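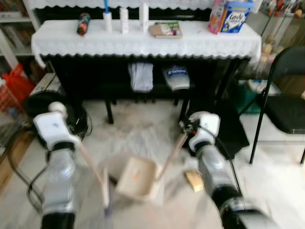

Kyrylo Hordiienko asked under the last post why I still run the two arms as separate planning problems and then synchronize them afterward. Fair question. For free motion it costs nothing. Once both arms hold a stick and the tips have to close on the same object, it falls apart, so this week I moved that part of Tillum to a single planner over both arms.

The state is now the midpoint between the tips, the gap, and the shared tilt. Each arm's joint targets come out of one solve. The old version did two solves and a time-scaling pass, and the pass was where the gap error came from: one arm would be slowed near a joint limit and the other would keep its schedule.

Numbers from the log replay, 349 segments. Median solve time is 29 ms, up from the old pair. The solver failed to converge on 2 segments, both with the wrists low and the sticks steep. I have not fixed those. The fallback holds the last valid target and raises a flag.

Stick length is still a constant in the config. A tray on the floor tilts when one tip arrives early, and a wrong length looks exactly like a timing fault in the logs. I lost an evening to that. Estimating the tip position from the head camera is next, once the blur rejection threshold is sorted out.

The change is in the Tillum branch, commit message "joint gap solve".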